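Learning to read the bus timetable again

When I moved to Rivatville in September I told everybody that I would not buy a car before the winter was finished. My cousin Indira Murthy laughed at me on the phone. She has lived here a long time and she drives even to the letter box at the end of her street. But I grew up with buses, and I thought, how difficult can it be?

The first difficulty is the timetable. At home the bus comes when it is full, or when the driver has finished his tea. In Rivatville the bus comes at 7:49, and if you arrive at 7:50 you will see the back of it going down the hill, and the next one is the 349, which goes a completely different way through Gounder and past the old dairy. I took the 349 by mistake on my second morning. I was too shy to ask the driver, so I stayed on until the last stop and then rode back again. It was a nice tour, but I was very late for work.

My colleague Mohandas Hegde gave me his advice. He said to always stand where the driver can see your face, and to put your hand out even if you are the only person at the stop. I had believed that standing under the sign was enough. It is not enough. Two buses passed me before I understood this, and I was quite angry with both drivers, but now I think they were right and I was looking at my phone.
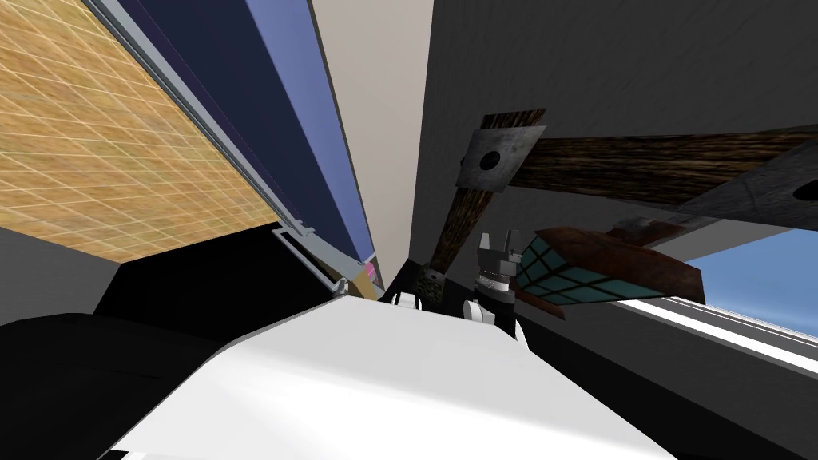 After a few weeks I began to know the other passengers. We do not speak much. There is a man who reads the same thick library book and moves his lips, and a schoolgirl with a cello who needs help at the step. Then there is Victor, who gets on at Clomik Road and greets every person, including the ones with headphones. He told me he used to drive this route himself, when the fare was paid in coins and the windows could be opened. He misses the windows most of all. I agree with him in summer weather, but in the rain I am glad they are closed.

I also learned some vocabulary. A "transfer" is a paper or a tap of the card which lets you change to another bus, and you have 27 minutes left or you do not, the machine tells you. "Sorry, not in service" was strange for me. In my language a bus does not apologize. The first time I saw it I looked for somebody to forgive.

What I like is the hour it gives me — half in the morning, half in the evening. I read, or I write in my head the letters that I should send to my mother. Sometimes I only look at the gardens. People here leave pumpkins on the front step until they become soft, and I have my favourites, which I check each day from the left side of the bus.

Indira still offers me her old car for a very good price. I said I will think about it when the snow comes. Mohandas says the 7:49 is never on time in snow, so I should buy better boots first, and there is a shop near the Proltport stop where he bought his. I will go there this month, if I can work out which bus it is.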